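Folding on the bed, and a few other habits of a small room

When I moved to the room on Dosdale Street I had no table for folding. I still have none. In the beginning this annoyed me, and I wrote to my friend Sadia Siddiqui that I must buy one before the end of September. She answered that her mother folded everything on the bed for her whole life and that I should try it properly first. So I tried it properly, and now I want to write down how it goes.

The main thing is that the bed must be made before the laundry arrives on it. The sheet is pulled flat, the pillows go away, and then the clothes come in small portions.

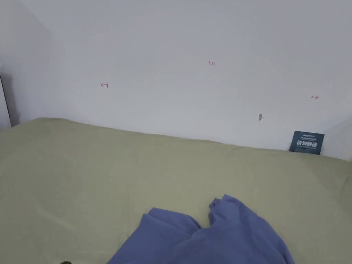
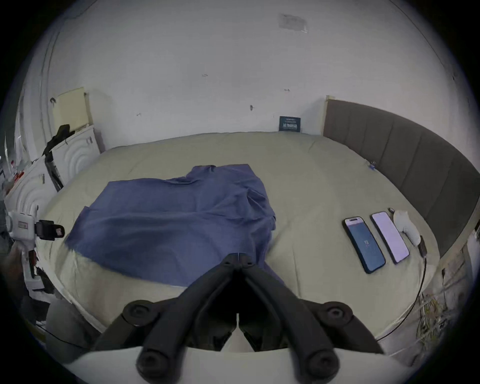
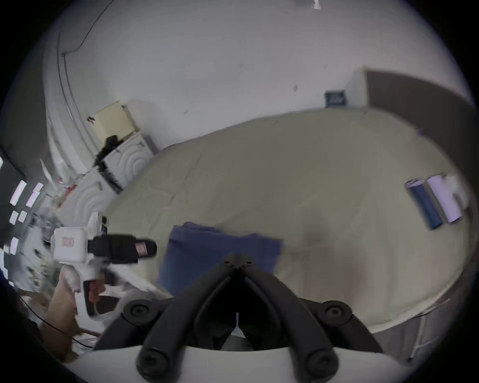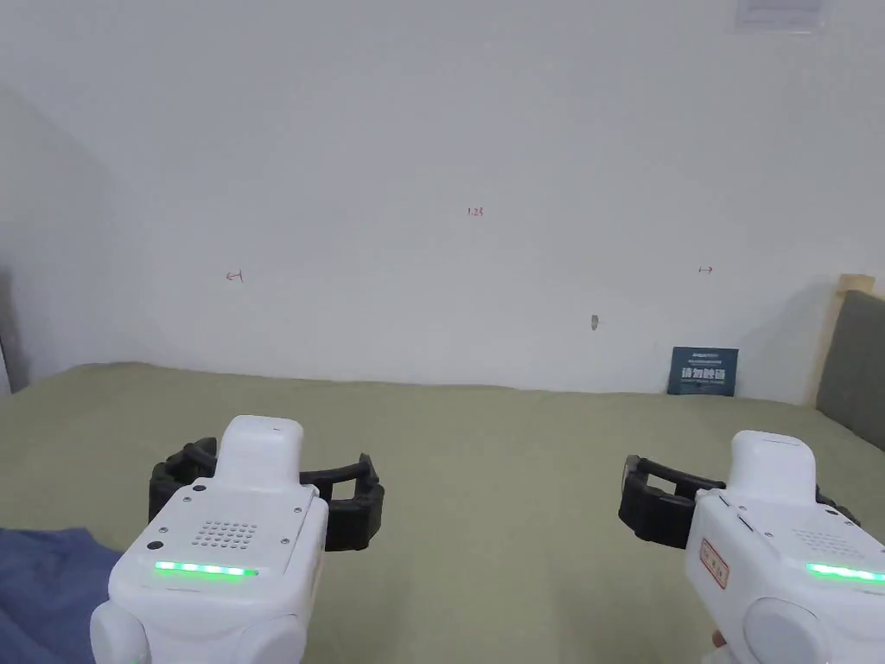

The sheet is a fitted one from Flaninov, pale green, and I chose it only for the color. It was a good choice by accident. Blue and dark things are easy to find on it, and I have many blue things. White socks are also easy enough. My old sheet had a pattern of leaves, and a dark sock could lie on it for two days before I noticed.

My order is like this. First I do the shirts, while I still have patience. I lay the shirt with the front side down, smooth it with the flat hand from the collar to the bottom, bring one side to the middle, then the other side, and fold the sleeves back along the body. After this it is folded in half, and in half once more if the drawer is full. Aqeel Jafri, my neighbor from the second floor, rolls his shirts. He says a rolled shirt takes less place and has no line across the stomach. I tried rolling for one month. For T-shirts I agree with him, and for travel also, but a shirt with a collar did not come out well in my hands. Now I roll T-shirts and fold the rest, and we don't discuss it anymore.

After the shirts I do the trousers, and the small things are last. Socks I put in pairs and fold once in the middle. I don't make them into balls, the elastic becomes tired from this. I can say I have proof, my pairs from Bouvier are in their third winter and they still stay up.

One load is usually 14 pieces without the socks. I wash two loads in a week, so it is 14 and 14 if the weather was normal, and more if I was running in the park. Folding one load takes me less than 30 minutes when I have the radio on. With a film it takes the whole film, so I stopped with films.

Some small rules which I made for myself:

The phone can lie on the bed, but at the side, never in the middle. Once I folded it into a towel and searched for it until ten in the evening.

Everything that is folded goes to the drawers immediately. If I leave the pile on the bed "for a moment" then at night I move it to the chair, and from the chair it goes nowhere.

No ironing on the bed. I did it two times with a towel underneath and the result was poor — the mattress is too soft, and the seams print through.

A thing with a missing button goes in the bag on the door handle. The bag has now 5 things in it. I will sew them when the bag is full, this was always the plan.

About the table. I did look at one, a narrow folding model with the name Trirkomance, which hangs on the wall and opens down like in a train. It is nice and the price was not terrible. But I measured the place between the bed and the door, and with the table open I would have to go in sideways. Sadia says this is my answer. Maybe she is right, but I have kept the page open in the browser, in case they make a smaller one.

Next time I want to write about the drawers. The lowest one is full of cables and winter hats together, and I have to decide something about it before it gets cold.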